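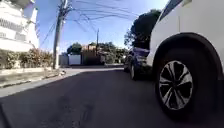 Ottmar Kramer reckons it's the inflation radius and that I should just shrink it till the thing moves. Tried that, it moves, but now it goes far too near the tyres for my liking. So asking here before I break something.

Small street rover, Restix planner on top, camera mounted very low. Narrow road, cars parked down one side, hedge and kerb on the other. Middle of the lane is clear and it still stops dead with "no valid path". Costmap shows a fat blob where the shade from the parked cars falls on the tarmac. Also the patches in the road sometimes come up as obstacles, not always. Logs say 362 rejected paths in one run which seems mad. Is this perception or planning??

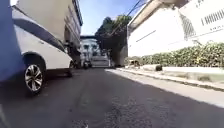
Other thing, the lens is wide and anything parked near the edge leans outwards. I did calibrate but only with the board in the middle. Running the Nautiyal segmentation node, default weights, 15 Hz. Happy to post the config if someone tells me which bit.

2 answers

Clistness
Perception. Put your inflation back where it was first. Replay a bag with the planner off and just look at the mask, if the shadow edge is already marked as not-road then no amount of planner fiddling will help. Default weights are poor on hard shadow, same here. I retrained the last layers on 8 short drives, mixed sun and shade, and most of the blobs went. Lock the exposure too, auto was jumping every time we crossed from shade into a bright strip and the mask went with it.

And redo the calibration with the board right out in the corners, use the fisheye model not the pinhole one. If the edges are wrong the cars get projected into your lane and you lose the gap. Check the camera pitch as well, that low down a tiny error shifts everything teh further away it gets.

Lutusby
had this, turned decay time down to 2 seconds and it was fine. not sure which version you're on though, they moved the setting

Clistness
Decay only clears old marks, it'll put them straight back if the mask is still wrong. Worth doing after.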